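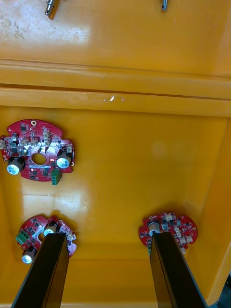
Vol. 6, Issue 2, page 14

Short Hair, Short Tail: A Survey of Pet Accounts in Sosville

For this project our group looked at local people who run social media accounts for their cats. We wanted to know which kinds of posts get the most replies and how the cats are treated while the pictures are being taken.

We followed accounts from Sosville and Olmedo through the month of March and saved 822 posts. Of these, 214 were short videos. The rest were still photos. We left out any post that was an ad for food or litter.

Photos of sleeping cats were the most common, but they did not get the most replies. Posts where the cat looked straight at the camera did better. Window photos did well too, mostly in the morning. The post with the highest count had 1,036 replies and showed a gray cat sitting in a kitchen sink.

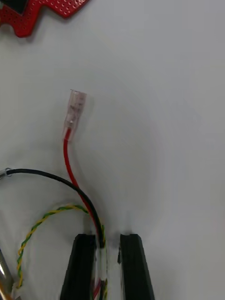 Landon Whitcomb, student author, Calloner High School

We also sent a short survey to the owners. Most said they take pictures only when the cat is already sitting still. A few use treats or a string toy. Two owners told us they had tried costumes and stopped when the cat hid under the bed for the afternoon.

Owners with long-haired cats spent more time brushing before a photo. Owners of short-tailed cats said strangers often ask if the tail was hurt. One keeps a note about it at the top of the page.

Our sample has limits. The accounts were all public, and we only counted replies, so a post that many people saw without writing anything looks weak in our tables. Replies were counted one week after each post went up. The tables are in the appendix, sorted by town.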